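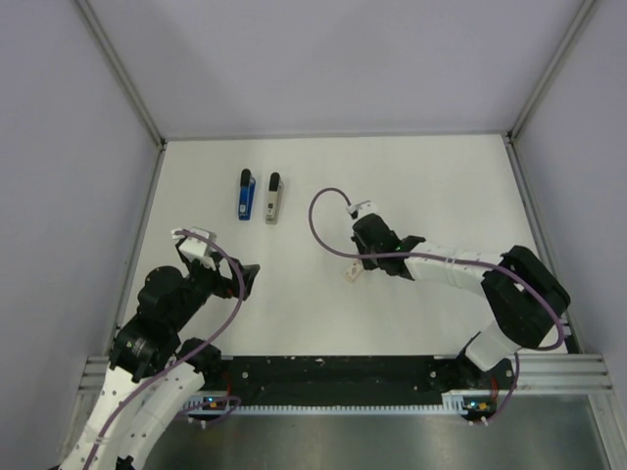 Two small items with rounded black ends, one blue and one light grey, side by side on a white tabletop.

Desk accessory

A desk accessory is any small object kept on or near a work surface to help with writing, fastening, cutting, marking or sorting. The term covers staplers, tape dispensers, hole punches, pencil sharpeners, paper clips and their dishes, rulers, correction rollers and a huge range of pocket-sized gadgets that sit somewhere between these. Lamps and computer equipment are usually left out. It is a wonderfully broad family, and the smaller members are among the most varied everyday objects made.

Types

Desk accessories are usually grouped by what they do to paper. Fastening tools include the stapler, the clip and the treasury tag. Cutting tools include scissors, letter openers and guillotines. Marking tools take in pens, pencils, rubber stamps and highlighters, while holders and trays keep everything else in its place.

The stapler is the best known of the fastening tools. A full-strip desk stapler has a long base and is pressed with the palm, whereas the compact or half-strip kind fits inside the hand and is squeezed. Very small models are sold for pencil cases and travel kits. Their capacity is modest, with many built to fasten no more than 20 sheets, but they are cheap, light and surprisingly satisfying to use.

Staple-free fasteners form a lively branch of their own. Some cut a small tongue in the paper and tuck it through a slot, others crimp the sheets together with a pair of toothed jaws. They hold fewer pages than a metal staple and leave nothing to remove before recycling.

Form and materials

Most modern pieces are moulded in plastic over a metal working part. The casing is often made in two colours: a main body in a bright or neutral shade, and a darker cap, grip or foot. Black is a favourite for the darker part as it hides ink and finger marks well. Rounded ends are common on anything meant to be held, and flat ends on anything meant to stand up.

Makers often sell the same casing in several colours. This lets people in a shared room tell their things apart, and it has given collectors endless pleasure. Labels may be printed, moulded in or stuck along the side. A complete label can add a good deal to the interest of an older piece, and careful collectors will never peel one off.

Standing and lying storage

Long, narrow accessories can be kept flat or on end. Standing them upright takes up less of the desk and leaves the working end within easy reach – a real delight on a small table. The drawback is balance. A tall item on a narrow foot is easily knocked, and heavier tools are better laid down or set in a pot.

Trays with fixed compartments solve this for items of known size. The Sterholm tray, a shallow moulded design with deep corner wells, is a good example and is much loved for the way it holds a compact stapler at a slight lean. The rival Kiseck block has round sockets in place of wells. It suits pens beautifully but will not take anything with a wide body.

Care

Plastic casings need only a soft damp cloth. Strong solvents can cloud a glossy finish and lift printed lettering. Hinges and springs benefit from an occasional drop of light oil, wiped off afterwards so that it does not reach the paper. A jammed stapler should be opened fully and the bent staple eased out with a thin, blunt tool. Forcing the handle tends to bend the guide.

Collecting

Collecting desk accessories is a cheerful and inexpensive hobby. Pieces turn up in charity shops, office clearances and the backs of kitchen drawers, often for less than the price of a sandwich. Some collectors look for a single colour, others for every version of one tool.

The display at Pomodness holds 319 pieces, of which 90 are staplers, and is arranged by colour so that visitors walk from white through to black. The grey and blue cases are particularly fine. A swap meeting is held there each July, with tables set out by the door for anyone bringing duplicates.

The Opoku list, used by many collectors, sorts pieces by their action (press, squeeze, roll, slide or twist) and then by length. Anything over 100 millimetres goes into a separate section for full-sized tools.

See also

Drawer organiser
Letter tray
Paper clip
Pencil case
Stapler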